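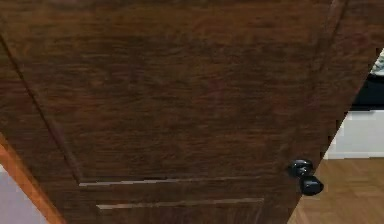
Panelled door, dark brown wood finish

Internal doors: your questions

Do you fit doors as well as sell them?
Yes, within Plumoddale and the villages on the Skanon road. Fitting costs £90 a door, or £80 each for three or more on the same visit. That covers hinges and a latch but no painting.

How do I measure up?
Measure the old door, not the opening. Take the height on both sides and the width at the top, middle and bottom, and send us the largest figures in millimetres. If your frames are out of square, tell Ebise Dinsa when you book and she will allow extra time.

Can I trim a door myself?
Solid doors can be planed on all four edges. Hollow ones have a narrow timber edging, so check the leaflet first. Trimming too much ends the guarantee.

How long should a new door stand before hanging?
Leave it flat in the room for two days, out of its wrapping. Keep it away from radiators and fresh plaster.

Will you take the old doors away?
Yes, if you ask when booking. We leave the handles with you.

Is there a delivery charge?
Delivery is £55, and free on orders over £3000. The van goes out on Tuesday only.

Can I return a door?
Yes, if it is uncut and has no holes drilled – made-to-measure sizes can't come back.

Contact Prornanetti Doors, Plumoddale | © Prornanetti | Back to top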